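**Blocks for a three-year-old: stars and hearts, or plain old cubes?**

**marichka_s** · September 2, 2023

Hi all, long post, sorry in advance! My niece turns three in February and I like to start early with presents, partly so I can sand and paint anything that needs it and partly because I enjoy the dithering. I've been offered a bag of 60 blocks, all solid colors, with cubes and cylinders but also a good many odd shapes. My sister thinks the odd shapes are a waste since you can't build a tower on a star. I have a soft spot for them. What do your kids really reach for?

**hullier_hal**

Your sister has a point and I say that kindly. We had a mixed set from a yard sale and the hearts lived under the couch for two years. Cubes, cubes and more cubes, plus some long planks for bridges. If I were spending the money again I'd get 40 cubes and call it done.

**oatmeal_and_twine**

Oh, I have to disagree with Hal! My youngest barely stacked anything until he was past three, but he would lay shapes out flat for ages, giving them names and walking them around on a tray. The heart was the mother of everybody. A cube can be a mother too, I suppose, but it never was at our house.

**bartosz_b**

I'm with oatmeal on this. I run the shelf at our toy library and the set that comes back with the most chewed corners (a compliment, in my book) is a mixed one. What helped more than anything was giving it a proper surface. A big smooth board, pale wood, nothing printed on it, so the colors show and a child can push things about without them catching on the rug.

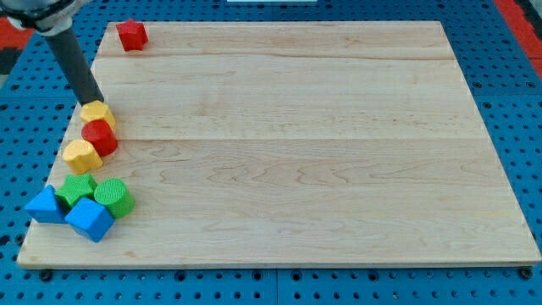
**Bartosz Brzozowska**
*Toy librarian, Tendlow Toy Library*

See how well the red star holds its own up in the far corner, with all that bare wood near it? Children do this too, they'll bunch most of the blocks together and then leave one off by itself, and if you ask, it's gone to the store or it's in trouble. The yellow heart is a favorite for the same reason. And please note it's only eight blocks! I would put out a handful at a time and keep the rest in a bag, Marichka. All 60 at once just gets tipped over and walked away from.

**hullier_hal**

Fine, the star looks good on the wood, I'll give you that. I still want to see somebody put a roof on it.

**oatmeal_and_twine**

Hal, lay it flat and it stacks perfectly well! The top is level. You can set a cylinder right on it and you have a birthday cake.

**dudek_mom**

Jumping in about the board, because we made one. Ours is an old shelf my father-in-law cut down, and I gave him $14 for his trouble, which he tried to hand back twice. Round the corners and go over the edges with fine paper, then go over them again. For a three-year-old I'd also check every block against a choke tester, especially secondhand ones.

**marichka_s**

You are all so lovely, thank you. I'm taking the mixed bag, and I'll pick out a few extra cubes so my sister and Hal can feel heard. Dudek_mom, did you oil yours or leave it bare? I'm leaning toward bare but my niece is a juicy sort of child.

Marichka Stasiv

**dudek_mom**

Bare for almost a year, then a little food-safe mineral oil once the juice stains started winning. Wipe off the extra and let it sit overnight before she gets it back.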